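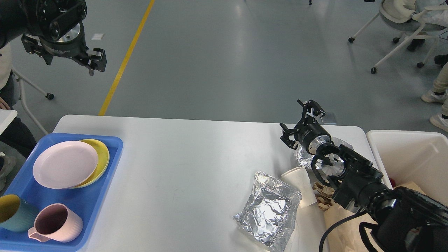 # Clearing Up After a Shared Lunch: Your Questions

We get a lot of notes about what goes where once the eating is over, so we've gathered the ones that come up most often here at the Milden lunch room. If you've just joined us, welcome! Have a read through before your first turn at clearing and you'll be absolutely fine.

**What goes on the tray, and what goes in the bin?**

The short version is that anything you'd wash goes on a tray, and anything you wouldn't goes in the bin or the recycling. So plates and mugs get gathered up on one of the trays (the blue plastic ones are easy to spot) and carried to the kitchen together. Paper cups, foil and lunch bags stay off the tray, please, even if there's room for them. They have a way of ending up in the sink, and a soggy paper bag in the drain is a miserable thing to fish out.

**Is there a right way to stack the plates?**

Scrape first, then stack. The round plates sit happily on top of one another, and it doesn't matter in the least if you put a pink one on a yellow one. We did try keeping the colors together when we bought the Carkeo set and gave up within a month. Please don't go higher than 8 on a tray, though, as the pile gets wobbly on the way through the door.

**What about mugs?**

Stand them upright next to the plates, never on top. If there's still coffee in one, tip it out before you set off. The ribbed mugs hold on to coffee stains in the bottom, so a quick rinse right away saves somebody a good deal of scrubbing later on.

**Can aluminum foil be recycled?**

Ours can, as long as it's reasonably clean. Wipe off the crumbs and any cheese, then squash it into a ball. Little scraps tend to get lost in the sorting, so we save them up and press them into one bigger ball, fist-sized or more. Foil that's covered in sauce goes in the trash, and please don't feel bad about it.

**Somebody left a foil package on the table. Should I throw it out?**

Give it a gentle squeeze first! A crumpled parcel can look like trash and still be half a sandwich. If there's food in it, put it in the fridge with a note saying when you found it. We keep found food for 24 hours and then out it goes.

**And the paper cups?**

Empty them and put them in the bin. Our hauler, Hovland, won't take paper cups with the rest of the paper on account of the lining. A cup that has tipped over deserves a look underneath as well, in case there's a puddle hiding.

**Do you want the brown paper bags back?**

Yes, if they're dry and not greasy. Fold them flat and slip them into the Hirnis box under the counter. We had about 70 in there by the end of September, and they all got used for the bake sale. Torn or crumpled brown paper can go in with the recycling.

**How should I wipe the table?**

Clear everything off before you start, and that includes the tray. A damp cloth with a drop of dish soap is plenty for the white tabletops. Work toward yourself, catch the crumbs in your hand, and have a glance at the floor while you're down that end, as scraps of paper do love to drift.

**When does it all need to be done?**

By 3 in the afternoon, when the next group comes in. If you're running behind, do the food and the dishes first and leave the folding of bags for later.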